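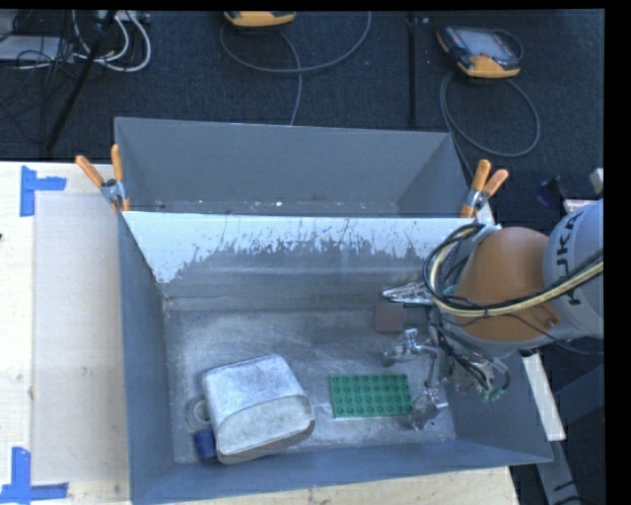 사진: Afroza Akanda, 벨리스(Bellis) 생활물품 자료실 제공, 2023년 1월 28일

**블록 판**(블록板, 영어: brick plate)은 조립 블록 가운데 높이가 낮고 윗면에 둥근 돌기가 규칙적으로 늘어선 납작한 부품을 두루 이르는 말이다. 집에서는 흔히 '판때기', '납작이', '얇은 블록'이라고 부르며, 아이들 사이에서는 색 이름만 붙여 '초록 판', '빨간 판'이라고 하는 일이 더 많다. 벽이나 지붕처럼 눈에 띄는 자리에 쓰이기도 하지만, 대개는 다른 블록 밑에 깔리거나 두 덩어리를 이어 주는 일을 맡기 때문에 다 만든 작품에서는 절반쯤 가려져 있는 것이 보통이다. 그래도 블록 상자를 오래 끼고 살아 본 사람이라면 판이 모자랄 때의 답답함을 잘 알 것이다.

## 이름과 범위

'판'이라는 말이 가리키는 범위는 쓰는 사람에 따라 꽤 다르다. 좁게는 일반 블록보다 얇은 직사각형 부품만을 가리키고, 넓게는 마을이나 찻길을 꾸밀 때 맨 밑에 까는 커다란 바닥판까지 함께 넣는다. 이 문서에서는 주로 좁은 뜻의 판을 다루되, 바닥판도 필요한 대목에서 함께 언급한다.

윗면의 둥근 돌기는 영어를 그대로 옮겨 '스터드'라고 하거나 우리말로 '돌기', '꼭지', 지역과 집안에 따라서는 '단추'라고도 한다. 판의 크기는 보통 이 돌기가 가로세로로 몇 줄인지를 세어 부른다. 사진의 초록색 판은 돌기가 네 줄로 놓여 있으므로 동호인끼리는 그냥 '네 줄 판'이라고 부르면 통한다. 긴 쪽의 돌기 수까지 붙여 부르는 것이 정식이지만, 바닥에 엎드려 블록을 찾는 중에 그렇게까지 또박또박 말하는 사람은 드물다.

## 생김새

판의 윗면은 돌기가 바둑판처럼 가지런히 배열되어 있고, 돌기와 돌기 사이의 간격이 어디서나 같다. 같은 규격의 블록이라면 판의 어느 자리에 꽂아도 맞물리는 것이 이 간격 덕분이다. 아랫면은 대체로 속이 비어 있으며, 다른 블록의 돌기를 붙잡아 주는 관이나 얇은 칸막이가 들어 있다. 큰 바닥판 중에는 아랫면이 막혀 있어 다른 블록 위에 올릴 수 없는 것도 있으니, 층을 쌓으려고 사는 사람은 뒤집어서 한 번 보는 편이 좋다.

모서리는 각이 살아 있는 것과 조금 둥글린 것이 있다. 어린아이용으로 나온 굵은 블록은 모서리가 훨씬 둥글고 돌기도 크며, 제조사에 따라 작은 블록과 함께 끼울 수 있는 것과 그렇지 않은 것이 나뉜다.

색은 초록, 회색, 파랑, 황토색이 흔한 편이다. 초록은 잔디, 파랑은 물, 회색은 길이라는 약속이 워낙 널리 퍼져 있어서, 한 번도 배운 적 없는 아이도 초록 판을 받으면 그 위에 나무와 울타리부터 심는 모습을 자주 보인다. 생활사 연구자 톨레라 월데기오르기스(Tolera Woldegiorgis)는 수필집 《판 위의 마을》에서 이를 두고 "아이가 처음으로 땅을 사는 순간"이라고 적었는데, 블록 놀이를 다룬 글에서 두고두고 인용되는 구절이다.

## 쓰임

### 바탕

가장 기본이 되는 쓰임은 바탕이다. 집이든 배든 우주선이든 맨 아래에 판을 한두 장 깔고 시작하면 들어 옮길 때 덜 부서진다. 판이 작으면 여러 장을 나란히 놓고 그 이음매를 다른 판으로 덮어 엮는데, 벽돌을 쌓을 때처럼 이음매가 위아래로 겹치지 않게 어긋나도록 놓아야 튼튼하다. 처음 블록을 만지는 사람이 가장 자주 놓치는 대목이기도 하다.

### 높이 맞추기

판은 얇기 때문에 높이를 조금씩 조절하는 데 알맞다. 계단을 만들거나, 찻길 옆 보도를 살짝 돋우거나, 문턱을 흉내 낼 때 쓴다. 많은 규격에서 판 세 장을 겹치면 일반 블록 한 개의 높이가 되며, 이 관계를 알고 나면 만들 수 있는 모양이 부쩍 늘어난다.

### 놀이 밖의 쓰임

학교에서는 곱셈이나 넓이를 가르칠 때 판을 꺼내 놓는 교사가 많다. 돌기를 한 줄씩 손가락으로 짚어 가며 세다 보면 가로와 세로를 곱한다는 말이 손끝으로 먼저 들어오기 때문이다. 초등 교사 출신인 글레니스 니컬러스(Glenys Nicholas)가 엮은 수업 자료집에는 블록 판을 쓰는 활동이 52가지 실려 있고, 그중에는 판을 종이 밑에 깔고 색연필로 문질러 무늬를 얻는 미술 활동도 있다. 공책 한 권과 색연필 몇 자루만 있으면 되는 일이라 비 오는 날 집에서 해 보기에도 좋다.

## 정리와 보관

블록 판을 정리하는 방법은 집마다 다르고, 저마다 자기 방법이 제일이라고 믿는 경향이 있다. 크게 보면 색으로 나누는 방법, 모양으로 나누는 방법, 한데 쏟아 두는 방법이 있다.

색으로 나누면 보기에는 아름답지만 막상 필요한 크기를 찾기가 어렵다. 빨간 블록 더미에서 작은 빨간 판 하나를 찾는 일은 생각보다 눈이 아프다. 모양으로 나누면 찾기는 쉬워지는 대신 칸이 많이 필요하다. 한데 쏟아 두는 방법은 게을러 보여도 장점이 있는데, 뒤적이는 동안 뜻밖의 부품을 만나 계획에 없던 것을 만들게 된다는 점이다. 판은 납작해서 더미의 아래쪽으로 내려가 버리는 일이 잦으므로, 다른 것은 섞어 두더라도 판만은 따로 세워 꽂아 두는 절충안도 널리 쓰인다.

### 상자 고르기

보관 상자는 직사각형에 바닥이 평평한 것이 무난하다. 판은 바닥에 납작하게 붙어 있으면 손톱으로 들어 올리기가 성가신데, 상자 벽 쪽으로 밀어 한쪽 끝을 세우면 수월하게 집힌다. 옆면이 너무 높은 상자는 어린아이의 팔이 바닥까지 닿지 않는다. 회색 상자는 때가 덜 타 보이고 초록이나 빨강 같은 색이 또렷하게 드러나 여럿이 쓰는 방에서 즐겨 고르며, 같은 상자를 앞뒤로 나란히 놓고 한쪽에서 다른 쪽으로 옮겨 담으며 가르는 식으로도 쓴다.

여러 물건을 함께 담는 상자라면 주머니 모양의 물건 밑에 판이 숨지 않았는지 살펴야 한다. 파우치나 천 가방은 부피가 커서 먼저 눈에 들어오고, 얇은 판은 그 그늘에 묻히기 쉽다. 부피 큰 것을 한쪽으로 몰고 판은 바닥이 트인 쪽에 두면 나중에 찾는 수고가 준다.

### 개수 적어 두기

물품이 많은 곳에서는 목록을 만든다. 장난감 대여점 라니다흐(Lanidach)는 첫 목록을 작성할 때 블록 부품 1636점을 적었는데, 이듬해 4월 다시 셌을 때는 1385점이었다고 한다. 점주 샨 에드워즈(Siwan Edwards)는 가게 소식지에서 줄어든 것의 상당수가 작은 판이었다고 밝히고, 소파 틈과 외투 주머니를 한 번씩 살펴봐 달라고 손님들에게 정중히 부탁하였다. 소식지가 나간 뒤 30점 정도가 봉투에 담겨 돌아왔고, 그 가운데는 다른 집 단추도 섞여 있었다.

## 손질

판은 미지근한 물에 주방 세제를 조금 풀어 씻는다. 돌기 사이에 낀 먼지는 부드러운 칫솔로 결을 따라 문지르면 빠지고, 아랫면의 칸 안에는 물이 고이므로 헹군 다음 뒤집어 몇 번 털어 준다. 마른 수건 위에 서로 겹치지 않게 펼쳐 그늘에서 말리며, 끓는 물이나 뜨거운 바람은 판을 휘게 할 수 있어 피한다. 스티커가 붙은 판은 물에 담그지 말고 젖은 천으로 닦는다.

살짝 휜 판은 평평한 곳에 놓고 책을 몇 권 올려 두면 나아질 때도 있으나, 심하게 휜 것은 되돌리기 어렵다. 그런 판은 굳이 버리지 말고 언덕이나 낡은 다리를 만들 때 쓰라고 권하는 동호인이 많다.

## 떼어 내기

두 판이 맞붙어 떨어지지 않는 일은 블록 놀이의 오랜 골칫거리이다. 이로 물어 떼는 버릇은 판에도 이에도 해롭다. 각 판의 윗면이나 모서리 쪽에 긴 블록을 하나씩 꽂아 손잡이로 삼고, 지렛대처럼 천천히 벌리는 방법이 알맞다. 조립 완구 회사 벨리츠(Bellitz)와 머댄스(Mudance)는 끝이 납작한 분리 도구를 자사 세트에 넣고 있으며, 도구가 없을 때는 낡은 플라스틱 카드의 모서리를 틈에 밀어 넣기도 한다. 금속 칼은 손을 다치기 쉽고 돌기에 흠을 남긴다.

## 같이 보기

- 바닥판
- 조립 블록
- 장난감 대여점
- 수납 상자

## 참고 자료

- 톨레라 월데기오르기스, 《판 위의 마을》
- 글레니스 니컬러스 엮음, 《돌기를 세는 교실》
- 코피 그베호(Kofi Gbeho), 〈납작한 부품의 보관에 대하여〉, 《벨리스 생활물품 소식》
- 라니다흐 소식지, 봄호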